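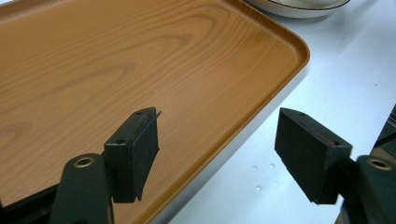
The open gripper above the tray, on the white table in the Zostosside workshop.

The builder of the Bukel gripper prefers that we write about the tool and leave names out. "The workshop is shared, so the work is also shared," he said when we sat down with tea at the long bench. The project began in May, with a cheap kit of motors from a seller named Zevum and a plan to have a machine that sets the table.

The first fingers were bare plastic. They could hold a sponge, but a bowl would turn and slide out. "I thought the problem is force," he said. "So I gave more force, and then I broke a bowl. After that I started to read about friction."

Now each finger is a dark green arm with a black holder at the end, and on the inner face of the holder is a pad of black foam. The foam is glued by hand. On the left finger the edge is already peeling a little. He pressed it back with his thumb while we were talking, and it came up again. "I know it. The glue is good for paper, it is not so good for this. I will change it when I find the correct one."

Why a tray? He laughed at the question. A tray is wide and flat, he explained, and the gripper can take it only by the rim. The rounded corners are the worst place, because the pads do not lie flat against a curve. He wants one finger over the tray and the other outside the rim, and then the two should close slowly.

He keeps a notebook of all attempts. On the page he showed us the total was 1061, and 392 of them were with trays. He does not call this a good result or a bad one. "My notebook has many days where I only write 'again'."

The electronics cost him more patience than money. One motor controller had to be replaced, and he waited 30 days for the new part. In that time he moved the gripper with his own hand and studied how he picks up things himself. He recommends this to other beginners, and also to make the pad holders as separate pieces, so that a bad shape can be thrown away without losing the whole arm.

The next version already has a name, Gökçe, and it will have softer pads and a smaller motor. He would like to try it first on the same tray. We asked if it will be ready this winter. "First the glue," he said, and went to look for a clean cloth.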